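## Quitar el olor a pescado del microondas

Después de una cena de bacalao, mi cocina olía a puerto tres días seguidos, hasta que Laurinda Bastos me pasó este truco (¡gracias otra vez!).

1. Echa 200 ml de agua en un cuenco apto para microondas, con medio limón en rodajas y una cucharada de vinagre.
2. Mete una cuchara de madera dentro, para que no hierva de golpe.
3. Calienta tres minutos y espera otros cinco sin abrir, que el vapor vaya haciendo lo suyo.
4. Saca el cuenco con manoplas y pasa un paño suave, también por la junta.

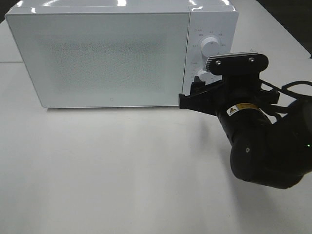 *Microondas blanco, con la puerta cerrada.*

Si el olor sigue, deja dentro un platito de bicarbonato toda la noche.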